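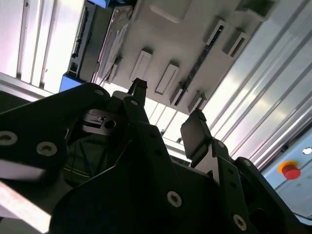

Abb. 1: Verschraubte schwarze Metallplatten, Senkschrauben

Lösbare Verbindungen und Reparierbarkeit
Skript zu Einheit 5, Grundlagen der Produktgestaltung
Dozent: Salvador Simões

1. Begriffe

Eine Verbindung heißt lösbar, wenn sie sich ohne Beschädigung der Bauteile trennen und wieder herstellen lässt. Dazu gehören Schrauben, Stifte und viele Klemmverbindungen. Bedingt lösbar sind zum Beispiel Pressverbände und manche Schnappverbindungen, bei denen das Öffnen Spuren hinterlässt. Schweißen, Nieten und Kleben gelten als nicht lösbar.

Für die Reparatur zählt außerdem, ob die Verbindung zugänglich ist. Eine Schraube unter einem verklebten Typenschild ist formal lösbar, wird in der Praxis aber oft nicht gefunden. In der Klausur bitte beides getrennt behandeln.

2. Demontagetiefe

Die Demontagetiefe gibt an, wie viele Schritte nötig sind, um ein bestimmtes Teil zu erreichen. Ein Schritt ist dabei das Lösen einer Verbindung oder das Entnehmen eines Teils. Ein Werkzeugwechsel wird gesondert notiert. Verschleißteile sollen eine geringe Demontagetiefe haben, Teile mit langer Lebensdauer dürfen tiefer liegen. 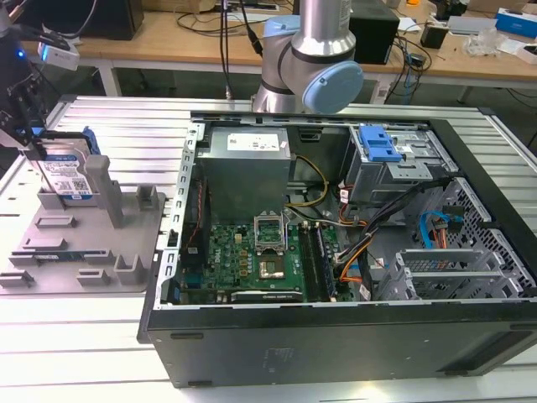 Für die Übung verwenden wir das Küchengerät der Firma Popescu aus der letzten Sitzung. Der Weg zum Motor umfasst 14 Schritte und 2 Werkzeugwechsel. Bei der Vorgängerversion lag der Motor direkt unter der Bodenplatte. Zeichnen Sie für beide Varianten einen Demontagegraphen. Knoten sind Teile, Kanten sind Verbindungen. Rastnasen werden einzeln eingetragen, auch wenn sie gemeinsam gelöst werden.

3. Kosten

Im Fall Bunomthorpe (Reader, Kapitel 3) wurde ein geklebtes Gehäuse auf Schrauben umgestellt. Die Montage wurde dadurch teurer, die Zahl der Rücksendungen mit Totalschaden ging zurück. Die Rechnung im Reader beruht auf einer Serie von 600 Geräten. Bei größeren Serien verschiebt sich das Ergebnis, weil die Werkzeugkosten anders verteilt werden. 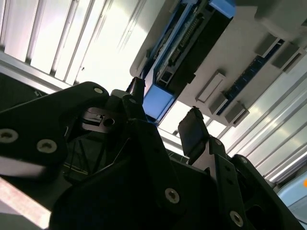 Zu den Kosten gehört auch die Ersatzteilhaltung. Werden in einem Produkt verschiedene Schraubenlängen verwendet, steigt der Aufwand im Lager und die Gefahr von Verwechslungen beim Zusammenbau. Millwood legt deshalb pro Baugruppe eine einzige Länge fest. Dedow lässt mehrere zu und kennzeichnet sie in der Anleitung. Vergleichen Sie die beiden Ansätze aus Sicht der Werkstatt.

4. Aufgaben bis Oktober

Graph zu Abschnitt 2 zeichnen, Format A3, von Hand oder digital.
Kapitel 3 des Readers lesen.
Ein defektes Haushaltsgerät mitbringen, ohne Akku und ohne Netzkabel. Abgabe der Graphen vor Beginn der Übung im Fach neben dem Seminarraum.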